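Hi Jaanus,

November went on the two camera spots for the Turnari arm, all in simulation. The front view shows plenty of black rack.

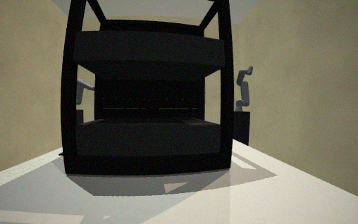 Camera comparison

I like the high view better for judging the gripper (shadows and all!). 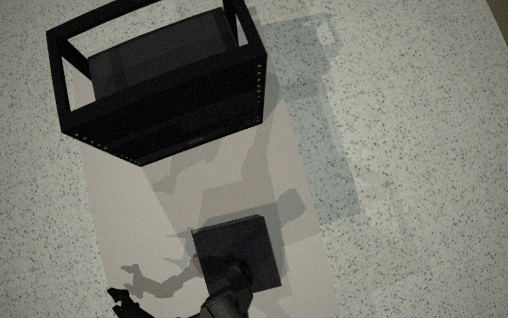 We ran 100 tries from each spot, and the high one lost sight of the fingertips in only 7. The front one lost them in 29, so I'm a bit grumpy with it. 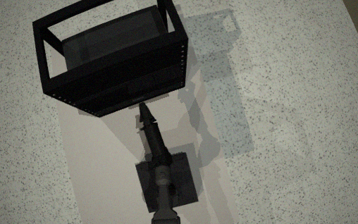
Next up is the Caputo gripper, and I'd love 4 more weeks for it, if Plunen's okay with that. 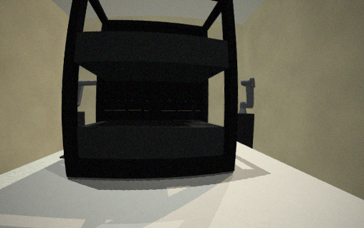

Front camera view, with a grey arm behind the rack on each side.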